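Kekano Shared Workshop – Frequently Asked Questions

Last change to this page: April

Before you write to us, please look if your question is already answered on this page. We get many of the same letters, and a reply can take a few days.

General

Where is the workshop?

We are in the old Vusar building, on the ground floor, entrance from the yard. The street door belongs to the other tenants and our bell is not on it. In the yard, follow the wall to the second door and ring 147.

Who can rent a place?

Anyone over 18 who repairs, assembles or tests small things. We have members who restore radios, members who sew bags and members who build prototypes. We do not accept work with open fire, spray paint or strong solvents. If you are not sure about your material, write to us first and tell us the exact name of the product.

What is the difference between a day place and a fixed place?

With a day place you get a free table when you come and you leave it empty when you go. With a fixed place the table is yours for the whole month, and you can leave your work on it during the night. Fixed places also include one shelf level. Day places do not include storage, but you can rent a box separately.

Is there a waiting list?

For fixed places, yes. For day places, no. The list is opened again every Monday morning and we answer in the order of the letters.

Can I bring a guest?

Yes, one guest at a time. The guest has to sign the book at the door and may not use the drill press or the saw.

Power, light and air

How much power can I use at my table?

Each table has its own socket strip with a limit of 3000 watts. Heaters are not allowed, also small ones under the table. If your strip goes off, please do not switch it on again by yourself. Disconnect your equipment and call the desk on extension 817.

Is there enough light for fine work?

For most work, yes. For soldering of very small parts or for hand sewing we recommend a table lamp in addition. You can borrow one at the desk or bring your own. The ceiling lights are switched for the whole room together, so please ask the others before you turn them off.

It is too cold at my place. Can you change the temperature?

The cooling has one setting for everybody. If the air comes directly on you, ask for another table, this is usually possible on the same day. Please do not cover the vents with paper or tape – it has happened two times, and both times the repair was expensive.

It is loud when it rains. Is this normal?

Yes. The roof is metal and you will hear strong rain very well. If you record sound, look at the weather before you book.

Storage and shelves

Where do I put my things?

The shelves for members stand along the brick wall. They are tall and made of metal, painted white, and the levels hold everything from a blue cup to white boxes and equipment, with some cords hanging down. Please roll up your own cords and close them with a band, so the person who uses the level under yours can reach their things. Heavy objects go on the lowest level, light ones on top. Do not hang anything on the pipes above. 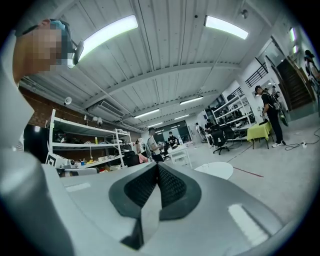

Ghiță boxes are the only boxes we rent out, and they are charged by the month. You can also use a box of your own if it fits the depth of the shelf. Write your name on the short side, which looks into the room. Boxes may not be stacked up to the lamp on the brick wall above the shelving, and the lamp must stay easy to reach when the bulb has to be changed.

What happens with things without a name?

They stay on the shelf until the end of the month. After that we move them to the Brasum cabinet near the exit, where you can pick them up for one more month. Then we give them away.

Are my things insured?

No. The building is insured, but the property of members is not. We recommend that you take home everything with a value over 1000.

Can I leave batteries on the shelf?

Only when they are not connected to a charger. Damaged or swollen batteries have to leave the building on the same day.

Leaving

How do I give up my place?

Write to us before the last day of the month. Clear your table and your shelf level, wipe both, and bring the key to the desk. The deposit is paid back after we have seen the place together – please plan a quarter of an hour for this.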